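Household robots still slow on soft goods, Skellent trial finds

17 July 2025

Robots with two arms can now do parts of the daily tidying in a furnished bedroom, but they remain unreliable with cushions, bedding and anything else that changes shape when it is held, according to an interim report from the engineering firm Skellent.

The report covers chores carried out in a test apartment in Jalusard. The work was split into three groups: rigid objects, such as mugs and boxes; hinged objects, such as drawers and cabinet doors; and soft goods, which included pillows, towels and throws. Each group was attempted under two conditions, first with a person operating the arms remotely and then with the control software running alone.

Rigid objects gave the fewest problems. Hinged objects were handled well once the hand had a firm hold on the handle, though the software was slow to find handles that matched the color of the door. Soft goods accounted for most of the attempts that had to be stopped.

"With a mug, the shape you measure before contact is the shape you have after contact," said Sharada Arumugam, who led the trial. "With a cushion it is a different object as soon as you press on it. The grip has to be planned again while the hand is closing."

The report lists three common faults. The fingers closed on the cover and missed the filling, so that the item hung from a pinch of fabric and swung. The two hands closed at different times, and the first one pushed the item away from the second. Trim and piping were read by the vision software as the edge of the item, which put the grip too far out.

Approach from the side, with one hand at each end of the item and the thumbs turned inward, gave better results than lifting from above. It also needs more clear floor. In a room of ordinary size, the arms had to work between the bed and other furniture, and the software often chose a poor angle in order to keep the elbows clear.

Remote operation was better than software control in all groups, but the report does not treat it as a solution for homes. Operators worked in short shifts and needed a rest after long runs of bedding tasks. Arumugam said the recorded sessions are more useful as training material than as a service.

Shop-floor work is further along. Skellent tested the same control software at Mugo, a parts supplier, where the job was moving sealed cartons from a bench to a cart. Cartons arrive in known sizes and the bench does not move – conditions that a bedroom does not offer. The report recommends that makers continue to sell into that kind of work first.

A second round is planned for September. It will leave out rigid objects and add folding, with two changes to the hardware: softer fingertip pads and a force sensor in each wrist. No date has been given for a trial in an occupied home.

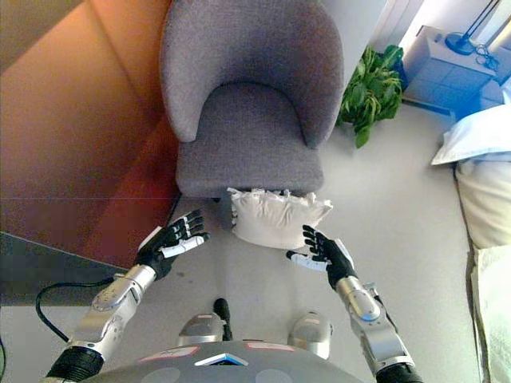
Also in automation

Flerkard delays shelf-stocking machine after supplier change

Carton handling: what buyers should ask about cycle time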